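January, afternoon. Tower from the Poirier batch, inventory no. 393

Continued with the old desktop towers. This one came from the Poirier office together with the others and has the sticker of Flitora on the bottom, so it was serviced by them at least one time. I do not have their service paper. If somebody finds it, please put it in the folder Isia, not in the general one.

Case was closed with two screws of different type. I put both in the small tin. The side panel was hard to slide and I had to push with the palm near the back edge. Dust was moderate, mostly at the front side. I used the brush first and then the vacuum on low setting.

Processor is out and goes in the tray with number 121. I left the metal bracket of the socket open for now, I want to look at the pins with the magnifier before I close it. Please do not put anything on top of the board until then.
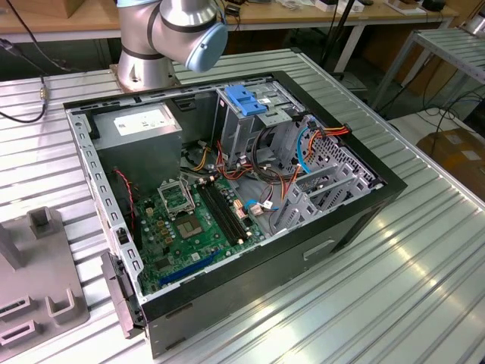 The drive cage I did not take out yet. The blue latch should release it, but on the previous tower of this type I pulled too fast and the data cable was still connected, so next time cable first, then latch. The power cables pass through the middle of the case and they are in the way for everything. I think it is better to unplug the big connector before touching the drives. To be written in the work sheet.

Power supply stays inside until tested. 40 minutes under load, same as for the other ones. If the fan makes noise, it goes to scrap and we take one from the shelf.

Still open:
check socket pins
memory: ask Pidotthorpe if they still want the old modules
order antistatic bags, pack of 200, the small size is finished
screws for side panel, find two equal

Stopped at 16:40.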